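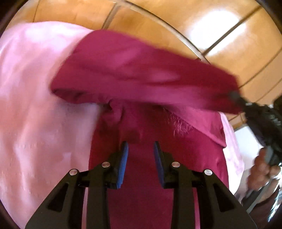 Saturday, October 2, 2021

Finished sorting the fabric for the Hisberg order this morning. Yavuz wanted the two colors kept apart until the panels are cut, but I needed them side by side to judge the match, so the pale pink satin and the magenta were out together for most of the session. The magenta has a fuzzy patch of pale lint or frayed fibers partway down, and it shows badly on that dark a color. If it is lint, a roller will deal with it. If the weave is fraying, that stretch has to come out of the cutting plan. Haven't decided which. Put a pin beside it.

The satin is harder to judge. It throws so much light that small marks come and go as you move. Want another look at it under the side lamp before anyone signs the sheet.

Lot numbers off the tags: satin 643, magenta 2,267. The Flakari delivery slip has them the other way round. Erdal Yalçınkaya has written to them for a corrected copy. Don't file the old slip with the March ones, it goes in the tray by the phone.

Folding. The magenta creases as soon as it is bunched, and the creases had set in the last length we left in a heap over lunch. From now on it goes on the rail full width, or rolled on a tube. Satin gets rolled face in with tissue. No clips on the satin at all, they leave a dent that steam only half removes.

Tried steam on a magenta offcut, low setting, cloth between. Came up fine, slight shine on one corner where I held it too long. Second offcut on the next setting up went visibly lighter along the fold. Stay on low.

Shelf 17 is cleared for the rolled pieces. The Tsai lining is still on the shelf below and can stay there until Erent collect it.

To do:
Side lamp check on satin, both faces
Roller on the magenta patch, then decide
2 more tubes from the store
Ask Yavuz if the Hisberg panels need the nap all one way or if he just wrote that out of habit

Steamer is leaking at the hose again. Taped it.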